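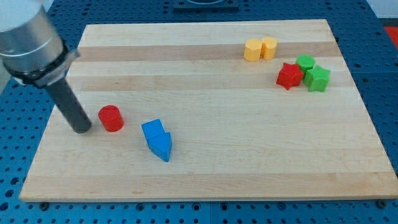 Volwood Sorting Cell, bench version

The cell takes over repetitive sorting of small shaped parts at packing benches. One arm with a rod-type end-effector works over a wooden board on a perforated blue table. Parts may be mixed in shape and color – cylinders, stars, arrows.

Throughput: 357 parts per hour
Service interval: 2,000 hours
Changeover: roughly 20 minutes

Staffing: one operator per cell. The operator loads parts, clears rejects and signs off each batch. Hand sorters at the Zustlow plant moved to inspection and kitting in June after two shifts of training. Lifting and final checks remain manual.

Order no. 227. Training and site surveys: Erhan Bayram, Zustlow office.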